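Nekus Laundry Notes: Gallery 7, Red Sportswear on the Sofa

Compiled by Nanchan's desk at Toft - text and sorting by Nuanchan Limsakul
Posted 5/18/24

This gallery covers the sorting and folding of red sportswear on an upholstered seat. A sofa seat is a reasonable substitute for a table if the cushion is firm and the weave is fine. Coarse bouclé catches on printed lettering and is best avoided. Items are sorted by colour first, then by garment type, and folded last. The abbreviations and fold names are those of the Voltthorpe sheet, revision 3.

Jersey, short sleeves

Red Chicago Bulls style top, number 23, black characters with white outlines. The sleeves are white and the neckline has white bands with thin red lines. It lies sideways on grey upholstery, neck to the left and hem to the right, with a fold running through part of the 3. Smooth a fold of this kind outwards from the middle of the chest with a flat hand before the sides are turned in. Do not press a crease through the print. Large printed characters should finish on a flat panel, and the fold lines go either side of them.
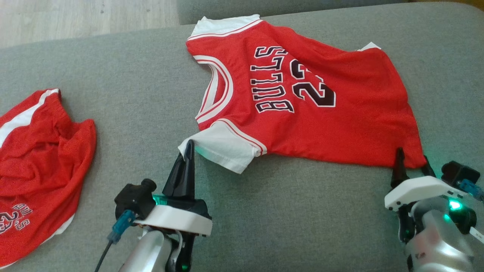 Sleeves

Contrast sleeves are laid flat against the back panel, one at a time, with the seam as the hinge. If the sleeve is wide, turn the lower corner back on itself so that it does not show past the side edge. The body is then folded in thirds from the hem. On shelves less than 99 mm apart, use halves and stack no more than 7 high.

Red item, folded bundle

The second entry is filed under lower garments, with a query. Thick bundles are opened and folded again if the layers have drifted, as the hem stitching leaves a ridge in whatever is placed on top. Turn the hem to the inside of the fold - this applies to shorts and trousers alike. Check for white lining or a label showing between the layers and tuck it in.
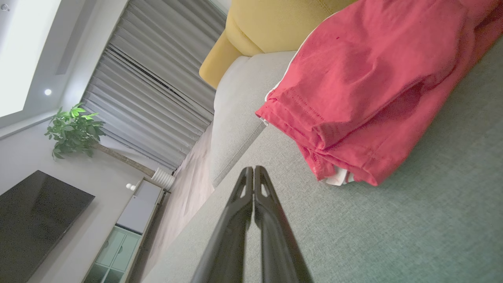
Red garment in loose layers on the sofa seat, stitched hem at the lower left. Probably shorts or trousers. Uluvgate index 1833.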